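Squirrels and People at Bumwood Park: How Close Is Too Close?

Final project report, Intro to Wildlife Behavior
Submitted May 15, 2020

1. Why this topic

Everybody has seen the clips where a wild animal walks right up to tourists. Deer eating out of car windows, foxes on porches, that kind of thing. Our question was smaller. Do the gray squirrels in Bumwood Park let people get closer than the squirrels in Stubbs Wood do, and does feeding have anything to do with it.

The two sites are a short bus ride apart. Bumwood is the city park in Pavton, with paved paths, benches, a snack stand open until the end of October. Stubbs Wood is out past the Rastitz road. One dirt trail, hardly any visitors except dog walkers.

2. What we did

All field work was done in October. We used flight initiation distance, FID for short. You pick a squirrel on the ground, walk straight at it at a normal pace, and drop a marker where you are when it starts to run. Then measure from the marker to where the squirrel was. Small distance = bold squirrel.

Rules we agreed on before starting:
Only squirrels on the ground, not on trunks or bins.
No food in hands or pockets. (We forgot this once, granola bar, that approach was thrown out.)
No dogs within sight.
Same dark jacket every time.
Move on at least 50 steps before the next approach so we dont test the same animal twice in a row.

We can't promise we never tested the same squirrel twice on different days. They are not marked and they all look alike to us.

3. Results

376 approaches in total after throwing out the bad ones. 203 of those were at Bumwood and the rest at Stubbs. Median FID at Bumwood was 2 meters. At Stubbs it was a lot longer, and much more spread out, some animals left before we had even finished picking them. Those don't count in the data, which means the real difference between sites is probably bigger than what we show.

Inside Bumwood there was a pattern too. Near the snack stand and the benches the squirrels hardly moved. Several came toward us instead of away. We had no code for that on the sheet so we wrote 0 and a star. On the north side by the fence, where people mostly just walk through, distances were closer to the Stubbs numbers.

We got contact in 2 cases, meaning a squirrel put its front feet on a shoe. No bites. Both near the stand.

4. Feeding

We also sat on the benches for half hour blocks and wrote down who fed what. Mostly bread, fries, peanuts. Kids mostly, but a few regulars who come with a bag. People who feed nearly always crouch and hold still, and the squirrels seem to go for anybody crouching, food or no food. When one of us bent down to tie a lace, three came over.

That was the best part of the whole project and it isn't in the numbers at all. If we did it again we would test crouching vs standing properly.

5. Problems

Weather. Rain on a lot of the Stubbs days, so fewer approaches there and mostly in the afternoon. Bumwood was mostly mornings. Time of day could explain part of the difference and we can't separate it.

Leaves. By the end of the month the trail at Stubbs was so loud that the squirrels could hear us from far off. Paved paths are quiet. This should of been obvious to us earlier.

Tape measure broke in week two, replaced with a different one, we checked them against each other afterward and they matched fine.

Second round was planned for spring so we could compare seasons. Did not happen, the park was closed to groups. So everything here is fall only, when squirrels are busy burying food and maybe act different than usual.

6. What we think it means

Bumwood squirrels are used to people and the boldest ones are where the food is. That fits with feeding making them tamer, but it doesn't prove it. Could be that bold squirrels move to the stand becuase it's a good spot, and shy ones stay by the fence.

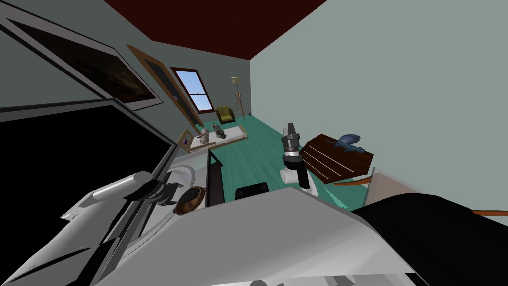

To tell those two apart you would need marked animals and more than one season. Ear tags or fur dye, both need a permit, so not something for a class project. A cheaper option is to ask the city to stop feeding at the stand for one fall and repeat the same approaches. We would keep the FID sheet as is but add a column for animals that come closer, and one for ground type.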